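# The Shorts at Clondthorpe
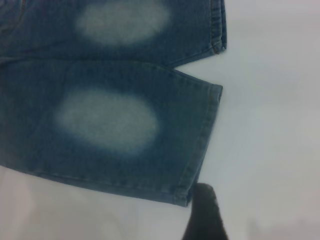
**Ngan-ling Tse**
*Fiction editor and occasional contributor, the Clondthorpe student magazine*

"It's going to fold them," said Leonidas Stergiou.

"It's going to poke them," said Maud, and went on eating her crisps.

The robotics club had been at it since four o'clock. The shorts lay flat with the two pale patches facing up, and the dark finger of the gripper had stopped at the bottom corner of the lower leg. It had been stopped there for a while. On the laptop a bar of text said PLANNING.

Maud had joined in the first week of term, mostly to get out of netball. She had been told there would be robots. There was one robot, an arm, and Leonidas had named it Brerkix over the summer and wouldn't say why. The regional final wanted a folded garment, any garment, in under 300 seconds. Last year's winners had done a tea towel. Leonidas thought tea towels were for cowards.

"Why shorts, though?" she asked.

"Legs. If it can do legs it can do anything."

"Can it do legs?"

He didn't answer that. He was scrolling through the log, where Brerkix had written the word CORNER over 300 times.

Mr Esquivel came in with his coat on and his car keys out. He had found them the grant, 2,000 pounds from a firm called Zorumia that wanted its name on the T-shirts, and he liked to see it being spent.

"How are we getting on?"

"Really well, sir," said Leonidas.

"It's looking at the hem," said Maud.

Mr Esquivel bent down and looked at the hem as well. It was a perfectly good hem, with a line of tan stitching. "And what does it do next?"

"It picks up the corner and brings it over to the top leg. Then it does the waist."

"Has it done the waist before?"

"In simulation."

Maud had seen the simulation. The shorts in it were grey and weighed nothing, and they folded like a birthday card. She had asked him then whether real denim would do the same and he had said the maths was the same. She had no maths to argue with. She did have a drawer full of jeans at home.

"I'll give you ten more minutes," said Mr Esquivel, and sat down to read his phone.

The bar changed to GRASP. Leonidas grabbed her sleeve. The finger slid in under the cloth, the gripper shut, and the arm went up with nothing in it. The corner flopped back where it had been.

"Attempt 51," Leonidas said, typing. "Contact made."

"It missed."

"It made contact and then it missed. That's two different columns."

Maud wiped her hands on her skirt, reached over and folded the shorts, leg on leg and then in half. She hadn't meant anything by it. Leonidas looked at them for a bit, then shook them out and laid them flat again, tugging the bottom corner straight with his thumb.

"Do you want to press start?" he said.

She did, a little. She pressed it, and the bar went back to PLANNING.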